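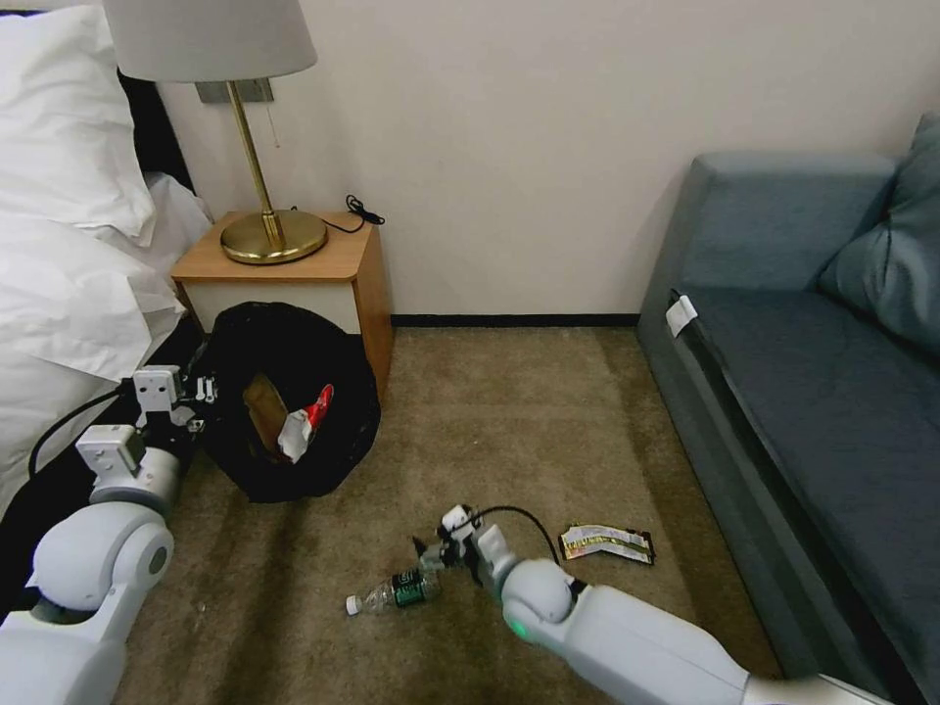 Torres pumped storage plant back on line after winter work

Jan 2, 2024

The upper reservoir at Torres has been refilled and both pump turbines are available to the grid again. The plant was out of service for 17 weeks while the lining of the headrace tunnel was repaired and the main inlet valve on Unit 2 was replaced.

Torres stores power the old way. When there is more electricity on the system than people are using, usually at night or on windy days, the plant pumps water from the lower lake up to the reservoir on the ridge. When demand climbs, the water comes back down through the same tunnel and turns the same machines in the other direction. The drop between the two lakes is 248 meters. At full output the plant can run for a little over six hours before the upper reservoir reaches its minimum level.

Trarance, which owns and operates the site, had planned a shorter outage. Once the tunnel was drained, inspectors found cracking in the concrete along a stretch below the surge shaft that had looked sound on the last sonar survey. The damaged sections were cut out and recast, and more than 2,000 rock bolts were checked for tension. The old valve on Unit 2 dated from the plant's opening and had been leaking past its seal for several years. Unit 1 got its new valve during the previous outage and needed only routine work this time.

Refilling was done in steps. Water was held at four levels so that seepage could be measured at the drains, and the readings stayed within limits at each one. Unit 1 was started first, in generating mode, then run as a pump. Unit 2 followed nine days later after a problem with a governor sensor was fixed.

The wind farm at Plarus, which shares the Torres switchyard, was held back on several occasions during the outage when the line south was full and there was nowhere to put the extra power. Those limits have now been lifted.

The shore path on the lower lake is open again as far as the Nina boat ramp. The section past the ramp stays closed until April while the contractor removes the temporary road and reseeds the bank. Boaters should expect the lake level to rise and fall by up to two meters a day now that the plant is cycling normally - please check mooring lines and keep clear of the intake buoys.

The next tunnel inspection will be done by remote vehicle, with the water left in.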